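I got to the Totia workshop at the tail end of a long August afternoon, and the builder was already talking before I'd put my bag down. She wants a two-armed robot that does laundry, and she's building it with whatever she can afford (which is not much!).

"My first quote for a pair of arms was from Marchetti, and I laughed out loud," she told me. "I ended up at $699 for both, used, plus 89 for the grippers. Then I spent a month on wiring."

It's her third version. The first one, nicknamed Florkis, could lift up to 8 ounces and dropped most of it.

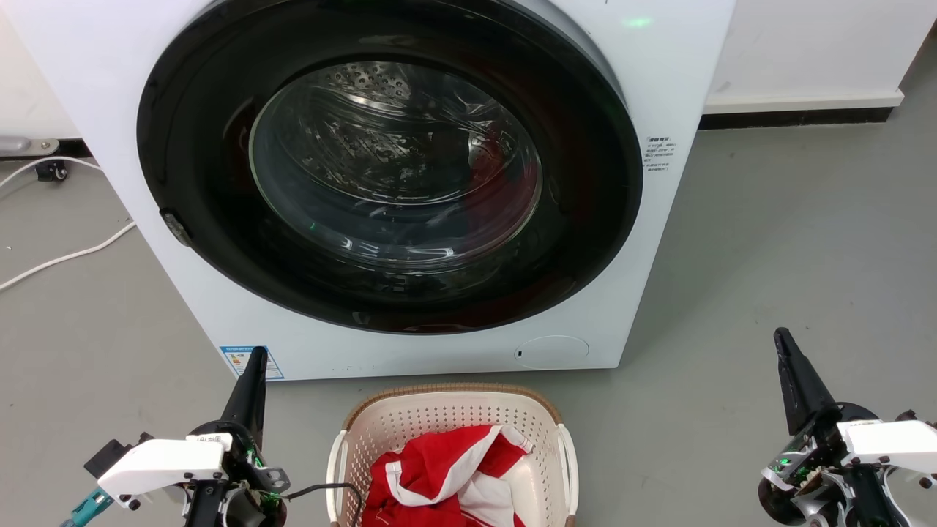 I asked her why laundry, of all things, and she groaned. "Cloth is awful. A mug is always a mug. A shirt is a different shape every single time you let go of it." She starts easy, with bright stuff like the red-and-white bundle in the basket, and works up to dark socks, which the software still hates. The basket goes down between the two arms, right in front of the washer, and she's picky about that spot.

So what's a good day? "I ran 100 grabs last week and I only yelled twice," she said, and then she was off again about the fingers, which she wants to reprint in something softer. A friend over in Revholm has a printer that might do it. She's driving out there in the morning, grippers in a shoebox on the passenger seat.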